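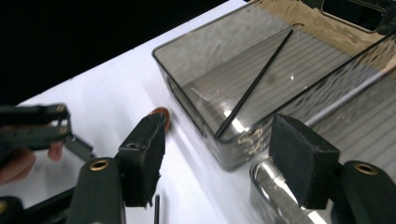
Two hand-held grippers at a white table, with a smoky plastic container and the thin black rod inside it.

The fault that cost Leradberg most of January began with a piece of black foam.

The company, which has its workshop on the edge of Flendton, teaches robot arms to pack and sort small household goods. Its staff do the jobs first by hand, holding a pair of grippers of the same shape as the ones the arms will carry. A camera on each gripper records what the fingers do. The recordings are used to train the arms, and the arms then try the same jobs in a fenced cell at the other end of the building.

One of those jobs is picking a thin rod out of a tinted plastic box. It sounds like nothing much, but people who do this work rate it as hard. The rod rolls, the walls get in the way of the fingers, and tinted plastic throws back so much light that a camera can struggle to tell the wall from its reflection.

By the end of last year the arms were doing it well enough for Leradberg to book a trial with Craddock, a packing firm that wanted to see the system on its own goods. The trial was called off on its second morning, after an arm closed on the wall of a box in place of the rod, kept pulling, and flung the box over the top of the fence. It landed on a walkway. A Craddock supervisor had walked along there a few minutes earlier.

No one was hurt. The box cracked along one side and the arm stopped when its motor tripped.

Estela Valdebenito runs testing at Leradberg and was standing at the control desk. She pressed the stop button, but says the arm had already let go by the time her hand got there.

"I have been asked a lot about the button," she says. "It worked. It was too late to matter. If you are counting on a person to hit a button in time, you have already got it wrong."

The first guess was that the arm had misread the box. The software team spent nine days on that. They went through the record from the cell, ran the same pick 300 times with the same kind of box, and saw the fingers catch the wall on 13 of them. That was far too many, but it told them little about the cause. The camera views from good picks and bad ones looked much alike. One engineer tried dimming the lights over the cell, which made things slightly worse.

Valdebenito's own team looked at the fingers. Each gripper finger is a black jaw with a pad of black foam on the end. The foam gives a little when it meets something hard, which helps with thin objects and keeps the plastic from being marked. The pads wear out and are swapped by hand. New ones are cut from sheet with a knife, and the edges come out a bit ragged.

On the arm that threw the box, the pads had been cut from a different sheet. The old stock had run out before Christmas, and the new foam, ordered from a supplier in Trotbridge, was thicker by 2 millimetres. The order had been signed off as a like-for-like change, and as far as colour and feel went, it was one.

The thicker pads mattered in two ways. With a pad on each finger, the open gap was four millimetres narrower than it had been in the recordings, so a finger meant to pass just inside the wall of a box would sometimes land on top of it. The pads also filled up the space that told the control system how far the fingers had closed. When the fingers met on the wall, the reading was close to what the system expected from a rod. It took the pick as good and moved on to the lift.

The lift was where the safety fault lay. Leradberg had set a limit on how hard the arm could pull, but the limit was checked only at the end of each move. A box caught on the lip of its tray could hold the arm back for most of the move with no check being made. When the box came free, the arm was pulling far harder than it should have been, and the foam lost its grip.

"The foam was the reason it picked up the wrong thing," Valdebenito says. "It was not the reason a box went over the fence. Those are two separate faults and we wrote two separate reports."

The second report is the longer one. It covers the limit check, the height of the fence and the walkway, which had been marked out with tape on the morning the trial began – an hour before visitors came in, and without anyone measuring how far it was from the cell.

Most of the changes that followed are dull. The pull is now checked all the way through a move, and the arm stops and holds its position if it goes over. The fence has been raised to 190 centimetres and has a mesh roof over the half nearest the door. The walkway has gone to the other side of the building. Visitors watch through a window.

The pads took more arguing over. Some of the staff wanted to drop foam altogether and move to moulded rubber tips, which come in one size and last longer. Others pointed out that every recording made so far had been done with foam, and that changing the tips would mean doing a large share of the work again. For now the foam stays. Each new sheet is measured in four places before it is cut, and the thickness goes on a card which is kept with the pads. A gripper with fresh pads, whether hand-held or fixed to an arm, has to close on a steel gauge before it can be used. If the reading is off, the pads come off.

That check has already turned up something awkward. Several of the hand-held grippers had been fitted with the thicker foam too, and had been used for a fortnight of recordings before the trial. Those sessions had been mixed in with the rest. The team has since pulled them out and is doing them again, box by box, on the tables near the front of the workshop.

It is slow work. The operator holds one gripper in each hand, brings the fingers down towards the box, goes in for the rod, lifts it out, puts it back and starts over. Some of the boxes have scratches on the front from earlier rounds. Valdebenito has asked for those to be kept in use, because the ones at a packing firm will be scratched as well.

Craddock has not ruled out a second trial. The firm has asked to see both reports and a month of figures from the cell, with every stop listed along with the reason for it. Leradberg has agreed. The first sheet of figures has gone over, and it shows four stops in the opening week – three for pads that failed the gauge, and one for a tray that had been put in back to front.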